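首页 | 社区通讯 | 往期 | 活动 | 投稿 | 联系我们

十一月号 · 居家栏目
文/本刊编辑部

水垢季又到了：硬水地区的水壶、花洒和台面

入冬以后，编辑部收到的来信里问得最多的还是水垢。Jarville一带的水一向偏硬，今年秋天水厂又把一部分供水从河水改成了井水，住在Horkholm坡上的几条街感觉最明显：水壶底两三个星期就结一层白壳，淋浴房玻璃擦完第二天又是一片水点子，洗碗机里的玻璃杯发雾。

先说水质本身。水厂十月寄给住户的通知单上写着，改水后坡上片区的总硬度为373毫克每升，以碳酸钙计；Zikville那边还在用河水，是119毫克每升。两个数字差了三倍多，所以同一个牌子的洗衣粉，亲戚家用着好好的，拿到自己家就觉得洗不干净，原因多半在这里。硬水里的钙和镁会先和肥皂结合，泡沫少，衣服发硬，毛巾晾干以后扎手。

硬水能不能喝，来信里也有好几封在问。通知单上说两处供水都符合饮用标准，烧开后浮在水面的白色薄片是碳酸钙，静置一会儿会沉到底下，倒的时候留一点底水就可以。口味上确实有差别，泡绿茶会显得闷，茶汤表面容易起一层膜。在意口味的人家可以用滤水壶，滤芯按说明书的周期换，硬水地区通常要提前换。家里有人因为肾结石一类的毛病需要控制饮食，还是去问医生，不要照着通讯上的文章办。

水壶

水壶最好除。柠檬酸到处有卖，一升水放两平匙，烧开后断电，放半个钟头，倒掉，再用清水烧一遍倒掉。结得厚的做两次。白醋也行，味道散得慢一些。不要用钢丝球去刮，壶底刮花以后，垢结得更快也更牢。带塑料水位窗的壶，窗子内侧容易漏掉，用旧牙刷蘸同样的溶液刷几下。

建议每三个星期做一次，写在日历上。等到烧水声音明显变响再动手，一般已经攒得比较厚了。

花洒和水龙头

花洒能拆的拆下来泡，不能拆的，用保鲜袋装上稀释过的白醋套在喷头上，拿橡皮筋扎紧，过一个钟头取下，放热水冲。硅胶出水孔用拇指搓一遍，堵住的孔大多能通。镀层已经起皮的龙头不要泡酸，只用湿布敷十分钟就擦掉。水龙头口上的起泡网也值得拧下来看看，很多人家抱怨水压变小，打开一看网上全是白渣。

镀金和仿古铜色的五金件请看厂家说明，有些完全不能碰酸。

热水器

储水式热水器的最佳设定和垢有直接关系，温度越高，析出越快。没有特殊需要的话，不必长期开到70度，但也不要为了省事一直调得很低，温度过低不利于抑制细菌。具体设多少，以机身标签和安装师傅的意见为准。镁棒按保养周期检查，坡上片区建议一年一次。换镁棒和排污的上门费用，我们问了三家，价格相差不大，材料费另算，预约要提前一周。

软水机

装不装软水机，要看住多久、用水量多少。Ruotsalainen小区去年有十几户一起装过，拼单以后每户的安装费便宜一些。算账的时候别忘了盐和滤料，还有再生时用掉的水。机器要占地方，要有地漏和电源，老房子的厨房柜子里常常放不下，有几户最后装在了走廊的储物间。厨房的饮水口一般单独留一路不经过软化的水，这一点要在开工前和师傅说清楚，事后改管子很麻烦。租房住的，先问房东。

预算在2,000元上下的前置过滤器不能软化水，只挡泥沙和铁锈，买之前看清楚名称。有读者就是当软水机买回来的，装好以后水垢照旧。

石材台面

最后说台面，这是今年来信里新增的一类问题。大理石的主要成分也是碳酸钙，和水垢是同一种东西，能溶掉水垢的酸同样会咬石头。白醋、柠檬酸和市售的除垢喷雾，都不能直接上大理石。溅上以后表面会留下一块没有光泽的印子，这叫蚀痕，擦不掉，只能重新抛光。 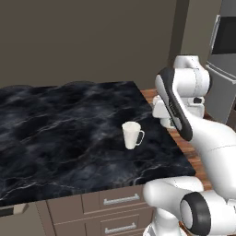 本刊编辑部 居家栏目编辑

深色带纹的石面尤其要当心，浅色台面上看不出来的水渍和蚀痕，在黑底上侧着光一看就很清楚。日常做法很简单：杯子底下垫杯垫，水槽边用完随手擦干，清洁用中性洗洁精加温水，软布擦，再用干布收一遍。已经结了薄薄一层白垢的，先用温水湿布敷一刻钟，再用塑料刮片放平了慢慢推，角度不要立起来。推不动就停，找石材养护的师傅。

给水壶除垢时，请把壶放在水槽里操作，别放在大理石台面上，倒酸水的时候也离台边远一点。柠檬汁、番茄酱和红酒也属于同一类麻烦，洒了马上吸干，不要来回抹。

花岗岩和石英石耐酸得多，但接缝处的胶和表面的防护层还是会受影响，偶尔沾到没关系，不要长时间泡着。分不清自家是什么石头的，找出装修时的单据查一下，或者在柜子里侧不显眼的边角滴一滴白醋，起小泡的就是大理石或石灰石一类，滴完立刻擦干净。

防护剂大约一年补一次。在台面上滴几滴清水，十分钟后擦掉，石头颜色变深的就该补了。施工前台面要完全干透，晚上收拾完厨房再涂，第二天早上用正合适。

水厂的硬度查询页面按门牌号可以查到当前数值，没有收到通知单的住户可以打账单背面的电话补寄。下一期居家栏目谈窗缝和密封条，已经换过的住户欢迎来信说说用的哪种材料、用了几个冬天。

联系编辑部 | 订阅与退订 | 版权所有，转载请先来信 | 返回顶部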